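Storage Baskets and Bins (the small plastic kind)

A storage basket, in the sense I'm using on this page, is an open-topped plastic container small enough to carry in one hand, used for keeping loose things together on a shelf or table. A bin is the same idea with solid walls. A tray is a bin that gave up on being tall. I maintain the household pages of this little encyclopedia, and people write in to argue about those three words more than anything else I've covered, so let me say up front that stores mix them up all the time and you should feel free to do so too.

Names

Where I grew up everything was a "tub," including things with holes in them. My mother-in-law says "caddy" for anything with a handle. Catalogs prefer "organizer," a word I try to avoid because it makes it sound as if the basket is going to do the work! For this article:

Basket: walls with holes or slots.
Bin: solid walls, fairly deep.
Tray: solid walls, shallow, usually with a rim you can get your fingers under.

There are in-between cases. Some bins have a front wall that dips down low so you can reach in while they're on a shelf, and I've heard those called trays, scoop bins, pick bins and "the one with the mouth." They're all fine.

Shape and parts

Nearly all of these containers taper, meaning the base is smaller than the top. The taper lets them nest inside one another when empty, and it also lets them come out of the mold at the factory. A steep taper nests beautifully and wastes shelf space, and a slight taper does the opposite. If you've ever lined up five flared baskets and wondered why there's a row of little V-shaped gaps between them, that's where your inches went.

The rim is the part that matters most for strength. A thin plastic wall is floppy on its own, but fold the top edge over or thicken it and the whole container stiffens up. Cheap baskets save money at the rim, and you can feel it the second you lift one full of batteries (it goes sort of banana-shaped). I squeeze the long sides together in the store before buying. Maureen Staniforth, who taught the home storage evening class I took in Bollamham years ago, used to twist them like she was wringing out a towel, and she got some looks.

Handles come in a few kinds. The simplest is an oblong hole near the top of one wall, wide enough for three or four fingers. Then there are rims that curl outward, swinging wire handles, and molded grips on the short ends. I like the plain hole best. Nothing to snap off, and you can hook a finger through it to slide the bin toward you from the back of a shelf.

Slots and holes in basket walls do a few jobs. They save plastic and weight, they let air through, and they let you see, more or less, what's inside. Vertical slots are easiest to wipe clean in my experience. Round holes collect a ring of gray fuzz. And small things will find their way out of either one -- I once tracked a trail of map pins down an entire hallway.

Color

White, gray and clear sell to grown-ups, and bright colors sell to schools, kitchens and people like me. There's a real use for color, though. If the red basket is always tape and the green one is always string, you quit reading labels after about 10 days and your hand just goes there. It only works if you have one color per kind of thing, and it falls apart fast once you buy a second green one on sale and put something else in it. (Guess how I know.)

White bins show dirt the soonest, which some people count as a fault and I count as a reminder to wash them.

On a table with a riser shelf

A riser is a low shelf that stands on top of a table or counter and gives you a second level. Pairing one with baskets is my favorite arrangement in this whole subject, so it gets its own section. The containers you use all day go on the board at a comfortable reach, and the tabletop stays free for whichever one you're filling, emptying or sorting through.

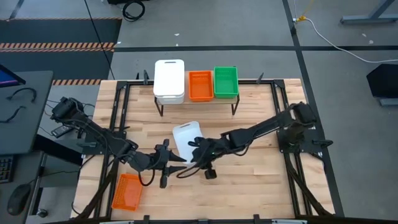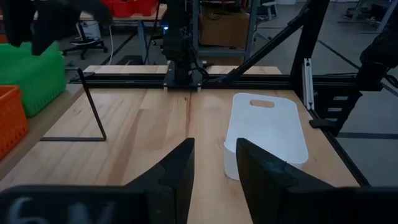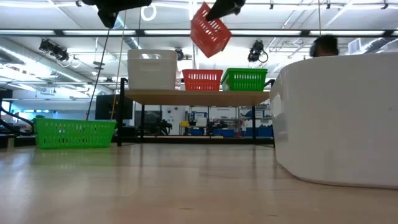

Measure the riser before you buy anything to go on it, and measure the inside distance between the legs too, in case you want to slide a tray underneath. The legs steal more room than you'd think. Mine at home is a Ruvstead, a discontinued one I got secondhand, and its board is 25 inches long. Three medium baskets fit with their short ends facing out. Four would fit if they had straight sides, but they don't, so there's that taper again.

Keep the heavy stuff low. A narrow riser loaded with full bins of screws can rock when you pull one forward, and if there's a lip or a strip of rubber on the board you'll be glad of it. I cut up an old drawer liner for mine. Light things such as ribbon, sponges and envelopes can go up top in whatever order you like.

Wood tabletops mark where plastic gets dragged across them over and over, especially if there's grit under the base. Lift when you can. A butcher-block top forgives a lot, and a light sanding and a bit of oil will bring it back, but a shiny finish shows every scratch once the light hits it sideways.

Stacking and nesting

These are two different things and I will die on this hill. Nesting is putting an empty container inside another empty container. Stacking is putting a full one on top of a full one. Most baskets nest. Far fewer stack, and the ones that do usually have a ledge molded into the rim or feet on the base that lock into the container below. Some stack one way and nest the other way when you turn every second one end for end, and the first time I saw that I made my sister come look.

Nested bins get stuck. The usual cause is a vacuum between two smooth solid walls, made worse if you put them away damp. Baskets rarely stick thanks to the holes. To get two bins apart, run warm water over the outside one, press in gently on a long side so a little air gets past, and twist. Don't stand on one and yank the other -- I cracked a good Tedent bin that way, straight down the corner. A strip of paper tucked between them before nesting prevents the whole business.

What goes in what

People ask for a rule and I only have habits. Anything that rolls, leaks or sheds goes in a solid bin: beads, seed packets, glue sticks, chalk. Anything that wants air goes in a basket, so onions, damp gloves, bath toys. Flat things go in trays. Cables go in baskets if they're thick and bins if they're thin, because thin ones poke through the slots and then you're untangling the basket along with the cable.

Tia Yeoman disagrees with me about onions. She wrote in to this page last June to say she keeps hers in a cardboard box and always has. Noted!

Leave some room at the top. A basket packed to the rim gets rummaged through, and rummaging is how things end up on the floor. I aim for a hand's width of empty space in the deep ones.

Sizes

There's no standard that everyone follows. Makers list the outside measurement at the rim, the widest point, so the usable floor of the basket is always smaller than the number on the tag. On the tapered ones I own the difference is as much as 2 inches in length. If you're storing something rigid, such as picture frames or paper, take the thing itself to the store and set it in the bottom. Yes, you'll feel silly.

The Birkett line, sold around here until the shop closed, had a nice system in which two small baskets matched the footprint of one large one. I still have 17 of those in use, in four rooms and the garage, and I check every yard sale for more.

Materials

Most are polypropylene, a plastic that bends a long way before it breaks and doesn't mind dish soap. Clear ones are often polystyrene, stiffer and a good deal more brittle, and they tend to go at the corners. Turn the container over and look for the recycling number: 5 is polypropylene, 6 is polystyrene. A 2 is high-density polyethylene, a bit waxy to the touch and very tough in the cold, good for a garage or a porch.

Sunlight is hard on all of them. A basket left on a windowsill for a few summers goes pale and chalky, and then one day the rim comes off in your hand.

Cleaning

Lukewarm water, dish soap, an old toothbrush for the slots. Let baskets dry upside down on a towel. Sticker residue comes off with cooking oil left on for a while and then washed away with soap. I wouldn't put the thin ones in a dishwasher, even on the top rack, though I know people who do it and they seem happy. Ink from permanent markers is harder. Rubbing alcohol takes off most of it on white plastic, and what's left can go under a label.

Labels

Label the front wall if it's solid. On slotted walls tape won't hold for long, and a luggage tag tied through a slot works better. Write the tag in pencil the first time around. You'll change your mind about what belongs in there.

See also: drawer dividers; dish tubs; pegboard; wire baskets; what to do with lids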